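Why did the robot stop? (A true story about a stuck hand)

I work with a robot called Rivora, and last March she gave us a bit of a fright! Her job that morning was to tidy up. She had to pick up a packet of wet wipes, then drop a bit of rubbish in the bin. Easy for you, but much harder for a robot!

Halfway through, one of her hands squeezed and wouldn't let go. Her fingers have little motors in them, and each motor has a sensor that tells her how hard she's pressing. One sensor had gone wrong. It kept saying "I'm not touching anything", so Rivora kept pressing harder and harder.

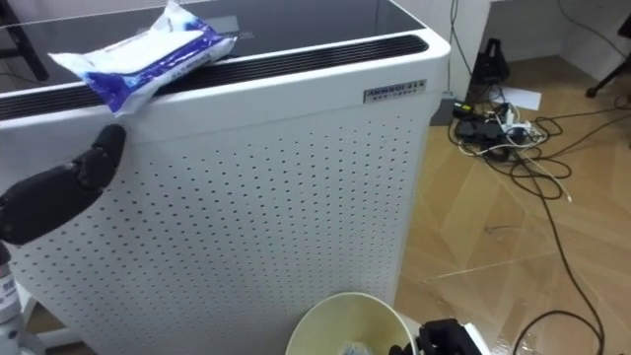 Luckily she has a safety rule tucked inside her computer. If a finger motor pushes for more than 3 seconds and nothing changes, everything switches off. So she froze, and I hit the big red stop button as well (you can't be too careful).

We looked through her notes afterwards and found 34 warnings from that same finger. Oops! We should have spotted those sooner. Now she beeps after the very first one.

If you ever meet a robot that has stopped, please don't poke its fingers, even if it looks fast asleep. Fetch a grown-up who knows how to turn it off properly.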